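From: Rasa Mets
To: penex-discuss list
Subject: Re: [penex-discuss] Saturday hearing on the sentencing bill - who is speaking?

Dénes Kovács wrote:
> I've read the draft twice now and I still can't support
> sending people to testify for it. The bill takes away the
> mandatory minimum for second offenses but leaves it in
> place for third ones. So we are telling the legislature
> that a mandatory minimum is fine, we just want it to start
> later. Either a judge should be able to look at the person
> in front of them or not. I would rather we stayed home.
>
> Also can someone tell me why section 6 is still in there?
> I thought that was coming out.

Dénes, quick answer before work, sorry if it comes out short.

Section 6 is still in because the sponsor's office wouldn't move on it. Tímea Bozsik was on the phone with them twice. It's the part that lets the prosecutor object to a reduced sentence and force a second hearing. I don't like it either. But it was a lot worse in the first draft, where the objection just ended the matter. Now the judge has to hear both sides and write down a reason. A written reason can be appealed. That's something.

On the bigger point. I get it, I really do. I was where you are for years. Mandatory minimums are wrong the first time, the second time and the third time, and I'll say so to anyone who asks, including the committee. What I can't do is tell the families of people doing second-offense time that they should wait while we hold out for a cleaner bill. Jonatan Sundqvist went through the county records and found 73 people who could ask for a new hearing under this draft. In our county alone. Some of them have kids who will be grown by the time the "real" bill shows up, if it does.

You'll say that's how every half measure gets sold. Fair. But I don't see how it puts our name on the third-offense rule. That rule is law now and it stays law if we stay home. Saying yes to getting some people out isn't saying yes to leaving the others in - and we can put that in the first sentence of the testimony so there is no confusion. I'd want it there anyway.

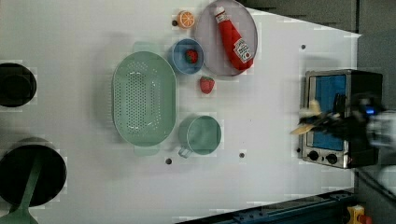

Where I do agree with you is the language. Ferenc's draft statement calls the bill "a fair balance" and I want that gone. It isn't a balance and it isn't fair, it's a step. If we go up there calling it fair they will quote it back to us the next time we ask for anything, and they'd be right to. Ferenc, if you're reading, can you change it to "a first step" or even just cut the line. Also you have "judical" in the second paragraph.

Who's going, as far as I know: me, Tímea, Jonatan. Ferenc Szekeres if he can get the day off. We have 5 speaking slots so there's room for two more if Ferenc comes. Each slot is three minutes and they do cut you off. Please don't read the whole handout aloud, they have the handout.

Dénes, would you take one of them? I mean it. Nothing says we all have to give the same speech. The sign-up sheet has a box for "support", "oppose" and "neutral, with comments" and you could check the third one and say exactly what you said here. I think the committee should hear that there are people who think this dosen't go far enough. Right now the only critics they hear from are the ones who think any change at all is a gift to criminals, and next to them we look like the far edge. We aren't.

If you'd rather not, that's fine, no hard feelings, but then please don't send the "stay home" note to the Prarkovis list as well. They're still making up their minds and a fight between us is a bad way to help them do it. Call me instead.

Practical stuff:
Doors at 8, hearing starts when it starts. Last time we waited most of the morning.
Bring ID, you need it for the front desk.
No signs in the room. Buttons were OK last time, not sure about now.
Parking behind the building fills up early. Tímea has space in her car from the Chukwu lot, write to her not me.

Written testimony can still be turned in by anyone who can't come, one page is plenty. If you have a family member inside, say so at the top. They read those ones. Send it to Jonatan and he'll print them all together, he already has the cover sheet.

One more thing I forgot - the Candus people asked if they can sit with us. I said yes. They're against section 6 too and have a lawyer who can explain it better than I just did.

Have to run. Will check mail again tonight

Rasa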